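Mwende cleared her mother's table in July, a little at a time. The plates went to her cousin Sharon. The good knife went in her own bag, wrapped in a towel, because Sharon would only have put it in a drawer.

"What about the box?" Sharon asked.

"Leave the box."

It had come from Ndung'u, the shop by the bus stop, before either of them was born. Their mothers had shared it for 14 years, back and forth across the landing, and whoever had it was supposed to send it back with something inside. Once it was 5 eggs. Once it was a letter, and after that the box stayed on this side and the two women did not speak until Easter.

Mwende wiped the table down. She had not noticed before how big it was. Sharon pushed the things that were left out to the sides and stood looking at the gray in the middle.

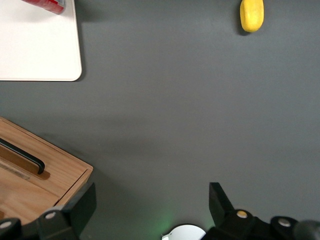 Flolo Writers' Club

"You take the yellow one," Sharon said. "I'll have the red."

"And the board?"

"Whoever takes the table."

Neither of them had room for the table. Mwende sat down at it anyway — her own side, by the door — and after a minute Sharon put the kettle on and asked where the cups had gone.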